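Chapter 6
Pattern on Pattern: Cloth, Wallpaper and the Small Printed Box

In this chapter you will learn
how to name the main types of repeat
how scale changes the way two patterns sit together
why a small object can hold its own on a busy ground
how to plan a display base with a printed cloth

Key words: motif, repeat, ground, scale, damask, scattered layout, stripe layout

Most rooms hold more than one pattern. There is a rug, a curtain, a cushion, perhaps a papered wall, and then all the things that people put down on top of them. Chapter 5 dealt with one pattern at a time. Now we put them side by side and ask what happens.

Start with the ground. The ground is the plain color behind the motifs, and it does more work than students expect. A pale ground makes a pattern feel open even when the motifs are large. A dark ground pulls the motifs forward and makes the same drawing look heavier. When Wolfram Buschmann taught the evening course at Skulex, he had his students paint one leaf motif on a cream ground and again on a brown one, then hang the two sheets across the room. The brown sheet nearly always looked as if it had more leaves on it. Both had the same number.

Next comes layout. Motifs can be scattered, so that the eye finds no obvious rows, or they can be lined up. Wallpaper is often lined up, because strips have to be joined at the edges and a vertical order hides the joins. Dress and table fabrics are more often scattered, since they get folded, draped and turned. A scattered cloth has no clear top, which is handy when people will look at it from several sides.

Damask needs a word of its own. Strictly, damask is a weave, in which the figure and the ground are made by turning the threads and show up as a change of shine. In the wallpaper trade the name is used more loosely for any large, formal, leafy or floral figure repeated in a regular order. In this book we say "damask motif" for the figure and "damask weave" for the cloth.

Case 6.1 A small box on a leaf-print cloth

Suppose you have one small printed object and two large printed surfaces. The floor cloth has a pale gray ground with gray ferns and leaves, and round orange flowers scattered over it. The walls on three sides carry a beige paper with a brown damask motif set in vertical stripes. The object is a small rectangular box, and its lid has a swirling night sky in dark blue with yellow stars, in the style of The Starry Night. Three patterns, then, and no plain surface under or behind the box. Look first at where your eye goes, and only after that at the cloth and the paper.

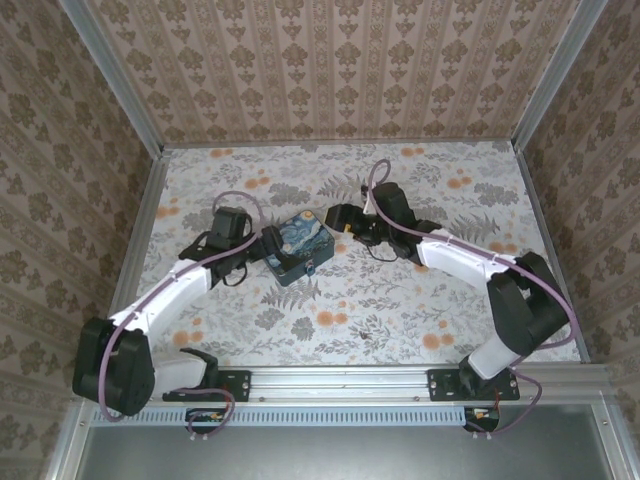 6.1 Reading the three patterns

The gray leaves on the gray ground are close in tone, so they drop back. The orange flowers are the strongest thing in the cloth, but they are spread out and none of them claims the middle. The paper is brown on beige, again two colors that are near neighbors, and its stripes run upright and keep to the walls.

The lid is the one area of dark blue among the three prints. Blue and orange sit opposite each other on the color wheel, and each looks stronger when the other is near. The yellow stars tie the lid loosely to the warm side of the scheme. If the lid were beige with brown scrolls, you would have to hunt for it.

Bjartur Arnardóttir calls this "one loud, two quiet" in her notes for the Brundari sample book, which lists 238 papers by ground color. It is a fair rule for beginners. It breaks down when the loud pattern is also the largest, and Section 6.3 looks at a hallway where that went wrong.

6.2 Planning a display base

You will need a cloth sample, a strip of paper and one small object with a printed surface. Iron the cloth first — creases read as lines and will spoil the test. Lay it flat, stand the paper up behind it, and put the object slightly off center. Step back 11 feet. Write down the first color you notice, then the second. Swap the cloth for a plain one and do it again.

Keep both sets of notes. You will use them in Exercise 4.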